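Frequently Asked Questions
Prerkelwood Riding Center, Adult Beginner Program

The following answers address the questions most often received by the program office from adults who are considering riding lessons for the first time. Riders with a question not covered on this page may contact the office at the Skevville site during opening hours.

Who may enroll in the Adult Beginner Program?

The program is open to any person aged 18 or over. No previous experience with horses is needed. Riders who rode as children and have been out of the saddle for many years are also placed in this program at first, and may be moved to another group after an assessment by an instructor.

Is there an upper age limit?

No. Applicants with a heart condition, a joint replacement, a recent fracture or a balance disorder must provide a note from their doctor before the first mounted lesson. The note is kept with the enrollment form.

Is there a weight limit?

Each horse is assigned a maximum load, which includes the saddle and the rider's clothing. The office asks for height and weight on the enrollment form so that a suitable horse can be reserved. If no suitable horse is available at the chosen site, the applicant will be offered a place at the other site or on the waiting list.

Where are lessons held?

Lessons are held at two sites. The Skevville site has an indoor arena and operates all year. The Custlow site has outdoor arenas only and is closed from December through March. Riders are enrolled at one site and may change sites at the start of a new course.

What should I wear?

Riders should wear long pants without a heavy inside seam and boots with a smooth sole and a low heel. Sneakers, sandals and hiking boots are not permitted in the stirrups. Scarves, hoop earrings and loose jackets must be removed before mounting. Gloves are recommended in cold weather. 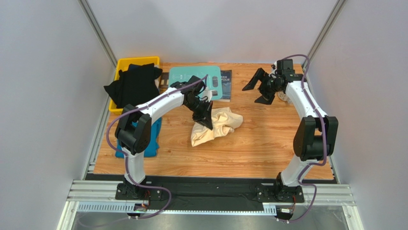

A certified riding helmet is required at all times when mounted and when leading a horse. Helmets may be borrowed from the tack room without charge. Bicycle and ski helmets are not accepted. A rider who brings a personal helmet must show it to the instructor at the first lesson, and any helmet that has been in a fall must be replaced before it is used again.

What happens at the first lesson?

The first lesson lasts 2 hours. The opening part is spent on the ground and covers approaching, haltering, leading and grooming. Riders then mount from the block and work at a walk with an assistant at the horse's head. Trotting is not introduced until the instructor is satisfied with the rider's position and use of the reins.

Which horse will I ride?

Horses are assigned by the instructor. Many beginners are started on Mabula, a quiet mare used to new riders. Requests for a particular horse are noted but cannot be guaranteed, as horses are rested on a fixed rotation.

How long is a course?

A course consists of 10 weekly lessons. Missed lessons may be made up within the same course if the office is told by noon on the day before. Lessons missed without notice are not refunded.

Are lessons canceled in bad weather?

Lessons at Skevville move indoors. Lessons at Custlow are canceled in the event of lightning, high wind or frozen ground, and a replacement time is offered. Enrolled riders receive a text message as soon as a decision has been made.

May I bring a guest?

Guests may watch from the public gallery at Skevville or from behind the rail at Custlow. Dogs are not permitted at either site. Guests may not enter the stable aisle or feed the horses.

Do I need to buy my own horse or equipment?

No. Saddles, bridles and grooming kits are supplied. Riders who later wish to keep a horse should allow at least $3,000 a year for hay, hoof care and routine veterinary visits, not counting board. The office can supply a list of current board rates on request.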